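How to Oil a Wooden Table at Home

Hokitz Home Notes
19 July 2018

Many people buy a wooden table and then are afraid of it. They put a plastic cloth on top and they never see the wood again. I did the same with my first table for seven years. In this page I explain how I care for an oiled table now. It is for tables with an oil finish only. If your table has lacquer, the oil will stay on top and become sticky, so please check first.

To check, put a few drops of water in a place which is not seen much. If the water makes the wood darker after ten minutes, the finish is open and you can oil it. If the water stays round like a bead, then the table is either lacquered or it still has enough oil. In both cases you do not need to do anything now.

What you need

Hardwax oil or plain table oil, clear
Sandpaper, grit 300 or the nearest your shop has
Two cotton cloths without buttons
A bowl of warm water with a little mild soap
Thin gloves

I use the clear oil from Urnetti, but other oils work in the same way. Do not buy a colored oil for a pale wood unless you want a real change. It is very difficult to go back.

Cleaning

Wash the top with the soap water and a cloth that is almost dry. Always go with the grain. Then wait until the next day. I know this is boring, but wood that looks dry in the evening can still hold water inside, and the oil will not go in evenly.

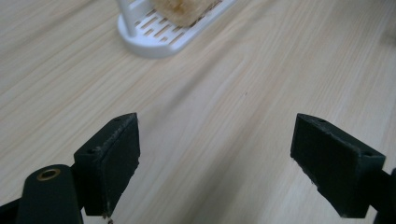 Hokitz Home Notes, No. 77

On pale wood the grain is easy to follow, even when the lines do not run parallel to the side of the table. Follow the lines of the wood and forget the shape of the table. Scratches made across the grain will show much more after the oil.

Sanding

Sand very lightly, with the hand flat and without pressing. You only want to remove the small hairs that stood up after washing. A small dark mark in the wood may be natural, and I advise to leave it. If you sand deep in one place you will make a hollow, and then every lamp in the room will show it to you.

Take off the dust with a dry cloth. A vacuum cleaner with a soft brush is also good.

Oiling

Put a little oil on the cloth -- less than you think -- and rub it in, one part of the table after another. Wait 30 minutes. Then take the second cloth and wipe off everything that the wood did not drink. This step is the most important one. Oil which stays on the surface dries slowly and collects dust.

Give the table one night before you use it, and one week before you put anything wet on it.

About the cloths: an oily cloth can catch fire by itself if it is folded in a bin. Put it in a metal can with water and close the lid, or lay it flat outside until it is hard.

How often

I oil my table every September, before the heating starts. A kitchen table with children may need it twice in the year -- do the water test again and you will know.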